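Home Essays Letters Kitchen & House Archive Subscribe

In Praise of the Dripping Tap

By Áine Buckley
Aug 24, 2023

41 shares | 19 comments

I fixed a faucet this spring and I haven't shut up about it. My sister has asked me to stop. My neighbors have started crossing to the far side of the road when I come out with the dog, and I can't blame them, but I still think I'm right, so I'm going to make the case to you instead.

The case is that every grown person should get to repair one small thing in the house they live in, start to finish, with their own hands, and that our schools, our stores and our builders should make it a whole lot easier than they do.

Ours was the kitchen tap. It had been dripping since before we moved in, and I'd gotten so used to it that I slept with the door closed and ran the water bill through my head like a prayer. I had always been a person who called a person. My father called a person too. There was one wrench in our house when I was growing up and it was used to prop the shed window.
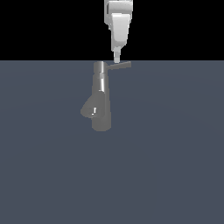
Then in April the man I always called retired to live near his daughter, and his replacement quoted me $269 to come out and look. Just to look! I put down the phone and went to see Colm Ó Gríofa, who has run the counter at Ó Súilleabháin Hardware for longer than I've been buying light bulbs there, and I asked him what a person like me would need. He didn't laugh. He asked whether the drip came from the spout or the base (I had no idea, so he sent me home to check) and when I came back he sold me a cartridge, a tube of grease and a hex key, and he drew me a picture on the back of the receipt. I still have it. It's on the fridge.

I want to talk about that drawing for a minute. It was six lines in ballpoint. It had an arrow pointing at the little set screw and the words "in here, be patient." I've owned appliances with manuals in 19 languages that told me less.

Vol. 7, No. 4

The job took me most of an afternoon. Anyone handy will tell you it's a short job, and they're right, and I don't care. I spent the first stretch of it under the sink with a flashlight in my teeth, learning that the shutoff valve turns the way you'd expect but only if you mean it. I spent the next stretch looking for the set screw. Then the handle came off in my hand and I yelled so loud that the dog left.

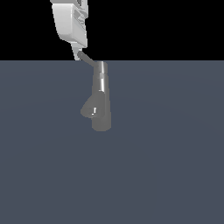 Page 12

What I found inside was so simple. That's what got me! For years I had pictured the inside of a tap as something like the inside of a watch, and there was one plastic cylinder with a worn-out seal, and a nut holding it down. Somebody had designed it to come out. Somebody had sat at a desk and thought about a stranger with a wrench and left her enough room to get it on the nut. I felt looked after by a person I will never meet.

You don't get that feeling often now. My old toaster, a Kuritz, is held shut with rivets. The lamp in our hall has its bulb sealed in, so when the light goes the whole lamp goes, and I've seen washing machines where the drum bearing can't be reached without cutting the tub. I know there are reasons. Some of them have to do with safety and a lot of them have to do with pennies. I'd pay the pennies. I think plenty of us would if the box just told us, in plain type, what can be opened and what parts cost.
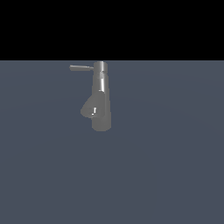
A single-lever mixer faucet.

So here's what I'd like to see. I'd like the school in Drimusard to give every kid a week of this before they leave. It doesn't need a workshop. Give them old taps and old locks and a table to take them apart on, and let them put the pieces back wrong and try again. My nephew Gino is twelve and can explain the water cycle with clouds and arrows, and he had never once seen where the water to his own bathroom gets turned off. I showed him. He was thrilled, he turned it off while his mother was in the shower, and I consider that a successful lesson.

I'd like the library to lend tools. A basin wrench is a strange skinny thing you might need twice in your life, and there's no sense in 200 houses each owning one. Put one behind the desk next to the jigsaw puzzles and let people sign for it.

And I'd like us to be kinder about bad work. My caulking looks like a child iced a cake with it. A visitor pointed this out and I was proud of it anyway. People who have never been allowed to do a job badly never get to do it well, and I say that as someone who waited until 50 to pick up a hex key.
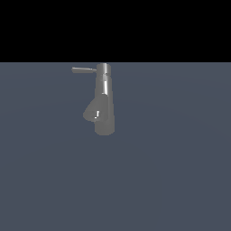
But what about the plumbers?

I've had this question from several readers of my last column and it's a fair one. I love plumbers. When the main went in our lane I would have kissed the man who came, mud and all. Nobody with a license is losing sleep over my cartridge, and the ones I've talked to say they'd much prefer a customer who can find the shutoff in the dark. There are jobs I won't touch: anything with gas, anything inside a wall, anything where the word "boiler" comes up. Knowing a little has made me far more respectful of the people who know a lot.

It has also made me notice things. I go into friends' bathrooms and come out with opinions. I've learned that the stiff handle at my mother's house only wanted grease, and that she'd been using two hands on it for years without mentioning it to any of us. It took me ten minutes and she made me a pie.

If you've got a drip, go find your Colm. Bring the old part with you in a sandwich bag, and ask for the drawing.

Share this essay | Print | 19 comments

Contact the editors | © 2023 all rights reserved | Back to top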